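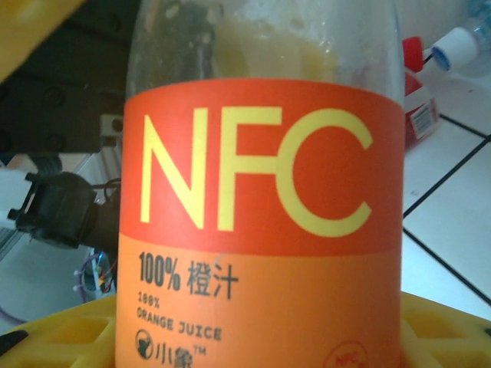
A bottle of 100% orange juice.

Clirham: slot times and the new handling form

A few members have written in about delays at Clirham, so we asked around and put together what we have. Treat it as a working note until the airport publishes its own.

The slot desk changed its process in August. Requests for business and ferry flights now go through the handling agent, and the desk will not reply to operators who email it directly. If you sent a request the old way and heard nothing, send it again through your agent.

Gamage is still the main agent on the field. Its form has grown from one page to two, and the second page is the one being missed. It asks for the crew list, the parking time needed and a contact who can be reached overnight. Arif Wickramasinghe, who plans trips for a small charter operator, had a request sent back at 0200 with the crew list marked as missing. He had put the names in the remarks box on page one, and Gamage does not read them from there.

Parking is the other problem. The west apron has 14 stands, and 9 of them are closed for resurfacing. The rest go to scheduled traffic first. Members have been offered a drop and go, with the aircraft moved to Wuvano for the night. Wuvano has space but closes to arrivals at 2200 local, so work back from that when you set your departure time.

We have had mixed reports on fuel. Two crews waited over an hour for the truck in the evening. Morning departures seem fine. Vonora supplies both airports and will take an order the day before, but only with a tail number on it. A change of aircraft means a new order.

Anwara Matubbar sent us a useful point on the overnight contact. The agent rings once, and if the call is not picked up the stand can be released. She now gives the number of her operations desk, and has kept her stand on each trip so far.

We still do not know when the west apron will reopen. The current notice has been extended once already. If you have been through Clirham recently and your experience was different, please reply to this email and we will update the note.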